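Drorenano 3, motion planning software for small arms
Reviewed by Javiera Huenchumán

I have used Drorenano every working day since May, for sorting wooden cubes between a red-rimmed bowl and a blue-rimmed one.
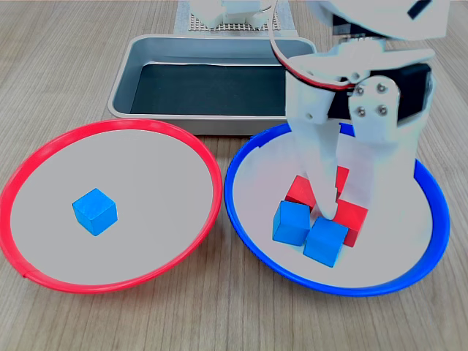 Planning

The planner is the best part. I give it a start and a goal, and it finds a path over the rims in 80 milliseconds on my old laptop. When cubes lie close together, the grasp module proposes several finger angles and I can forbid the ones I do not like. Version 2 did not allow this.

Perception

Colour detection works well after calibration. Two cubes of the same colour that nearly touch are sometimes reported as one long object. The setting "split blobs" helps, but it is off by default and the manual mentions it only on page 33.

Tooling

The log viewer is slow with more than 1,000 entries. I export to Bornen and read them there.

Verdict

Recommended for planning. For perception alone I would still choose Fladitz.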